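Shoe sorters + cleaners wanted, Prosser warehouse

Hesis is looking for 2 people to join the secondhand shoe room at our Prosser site. Start asap, we are behind since September and the racks are full.

What you'd be doing: emptying the donation bags, finding pairs, checking soles and heel collars, pulling laces for the wash, wiping down uppers. Sneakers mostly, some high-tops, boots when it gets cold. Everything gets graded on the floor first, then goes up to the bench. Worn is fine, split soles are not, you'll learn the grades in your first week. Last month we put 2,922 pairs thru and would of done more with extra hands.

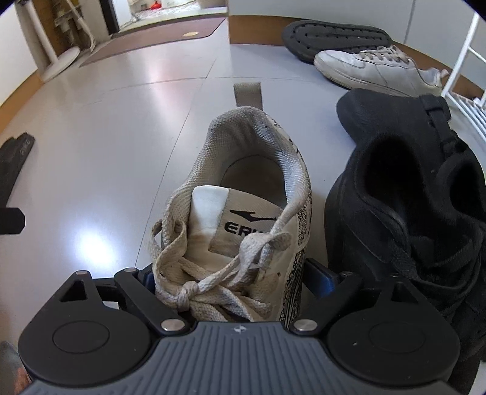 Suede and canvas are done by hand, no machine wash. White shoes take the longest. If you hate scrubbing tongues and picking knots out of laces this is not the job for you.

Hours: 3 shifts a week to start, more before the holidays. Mornings or afternoons, tell us which. Paid training. Closed-toe shoes please, the tile gets slick.

No experience needed. Good eyes for matching lefts and rights, OK with being on your feet and kneeling. Retail or laundry work a plus. Must be able to lift a full bag.

To apply: short note with your availabilty, drop it at the Hesis front counter or use the form on our jobs page. Put "shoe room" at the top. No resume needed. We're reading them as they come in and will close this when both spots are filled.

Posted October 2023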